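Preguntas frecuentes sobre las normas de la celda de dos brazos
Proyecto Vurkwood — Manipulación de vajilla
Última revisión: 30 de marzo de 2023

¿Tengo que leer las normas si ya he trabajado con robots?
Sí. Sobre todo en ese caso.

¿Quién puede mover los brazos?
Quien tenga la formación interna al día. Caduca a los 90 días y el sistema de reservas, Flareo, no acepta súplicas. Para renovarla, escribid a Bello Effiong.

¿Puedo recolocar un cubierto con los brazos habilitados?
No. Tampoco si es solo un tenedor, ni si vas muy rápido. Primero se deshabilitan los dos brazos, después se mete la mano. Deshabilitar uno y confiar en la buena educación del otro no cuenta como procedimiento.

¿Cómo se prepara la mesa?
Bandeja, servilleta, cubiertos y vajilla según la ficha de la tarea. Lo que no figure en la ficha no va sobre el tablero, y eso incluye vuestro café. Antes de habilitar, comprobad que las dos pinzas abren y cierran sin tocar nada.

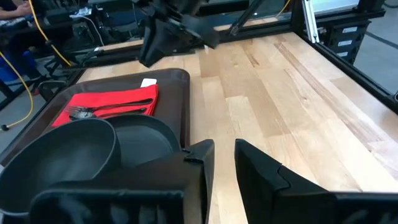
La vajilla desportillada se retira y se apunta. Girarla para que no se vea la muesca es un clásico de la casa, pero el registro lo prefiere por escrito.

¿Dónde me pongo durante una prueba?
Fuera del alcance de ambos brazos, con la parada de emergencia a mano. A mano quiere decir sin levantarse.

¿Y los cables?
Por el suelo, los justos, y nunca cruzando el paso. Si hay que saltar uno para llegar a la mesa, la sesión no empieza.

He pulsado la parada de emergencia sin motivo. ¿Me van a reñir?
No. Anotadlo en el parte y seguid el rearme completo. Se riñe por lo contrario.

¿Qué plazo hay para notificar un incidente?
72 horas, también para los casi incidentes. «No pasó nada» es una descripción válida siempre que vaya acompañada de lo que estuvo a punto de pasar.

¿Cuándo se revisan estas normas?
La próxima revisión es en mayo. Las propuestas se envían antes por Flareo, a ser posible sin mayúsculas sostenidas.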